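Produce Merchandising Board > Display and Fixtures > Mixed fruit in open trays: sort by kind or leave scattered?

Posted by sfarahani_retail
Good morning to all members. My name is Shahram Farahani and I am responsible for floor presentation at the Cusstead shop. We are revising our written standard for the fruit trays before the February review, and I would welcome the opinion of colleagues at other sites.

At present the trays are filled with mixed fruit. Apples, oranges, limes and avocado share one tray, with a shopping basket set at the left side. A second tray stands behind it, and the refrigerators and drink shelves are beyond that.

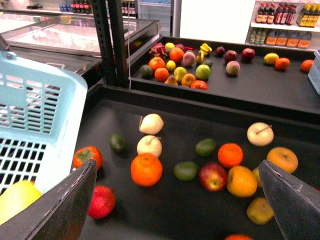

The current standard, which I inherited, states only that trays shall be "full and varied." I find this wording insufficient. It does not say whether like items are to be kept together, nor does it say how much of the tray may be left showing. I propose that it be replaced with a requirement to group by kind.

Posted by Ernetell_Floor
Thank you for raising the matter. Our site adopted grouping by kind two years ago and I would not recommend a return to mixed trays. Shoppers who want limes should not have to search for them among the oranges. The dark green items are the chief difficulty. A lime and a small avocado are easily confused at a distance, particularly in a dark tray.

Posted by jodasside_displays
I respectfully disagree with the previous poster. A mixed tray has more color from every side, and the pale apples in particular benefit from having an orange placed directly against them. If the standard must be tightened, I would tighten the part that deals with height.

Our own guidance is that fruit must be visible above the front panel to a person approaching from the front. Where the panel is deep, the shopper sees a great deal of panel and only the upper part of the fruit.

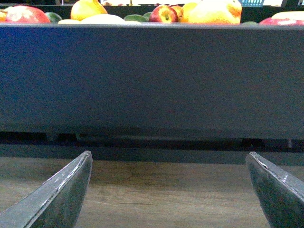

Large yellow fruit and red apples carry well over a rim of that kind. Small green fruit does not, and should be moved to a position where it can be seen whole. I would write this into the standard before anything else.

Posted by Ernetell_Floor
The point on height is accepted. I maintain my position on grouping. The two rules do not conflict -- limes may be kept together and also kept away from the front panel.

Posted by sfarahani_retail
I am grateful to both members. The remark concerning small green fruit is a fair one and I will include it in the draft. On grouping, I remain inclined to agree with Ernetell_Floor, although I accept that the pale apples look well beside the orange.

There is also the question of housekeeping, on which the present standard is silent.

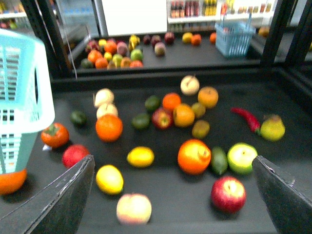 Near tray, basket at left. Note the white paper scrap beside the red-orange item with the green leafy top.

Posted by dervishi_stores
On housekeeping, the Dervishi manual requires that trays be checked for paper and labels at opening and again at 2 p.m. I suggest the same wording. As to the basket, I would remove it from the tray area altogether. It draws the eye away from the fruit.

Posted by jodasside_displays
I would keep the basket. Its light color is useful beside a dark tray. The afternoon check I support without reservation.

Posted by sfarahani_retail
Noted. The draft will contain the height rule and the check for paper. The basket will be left to the discretion of each site until the review. Members who wish to comment on the wording may send me a private message.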